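Order on the Workbench

Visitors to the Gukimero workshop in February will notice how little is left lying about. The assembly hall keeps 3,313 cut wires in stock, and each one is assigned to an open plastic box by color before it reaches a table.

The practice was adopted from the Kandach plant, where 70 benches share one store. Boxes stay open during a shift, and short lengths are coiled by hand. White labels are applied at the store. 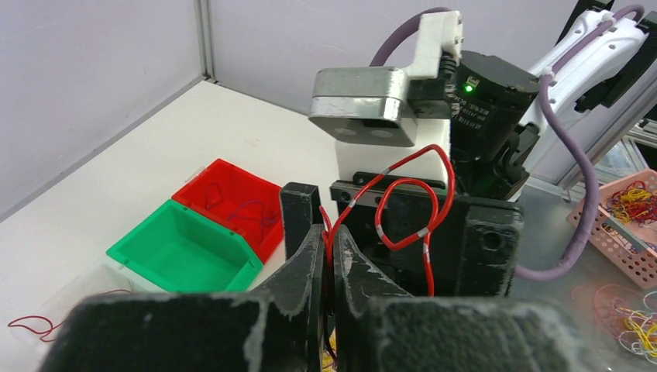 Staff at Grundar have since asked for the same arrangement, with red and green boxes on every white tabletop and a clear tray in front. Orders for 900 trays were placed in the spring.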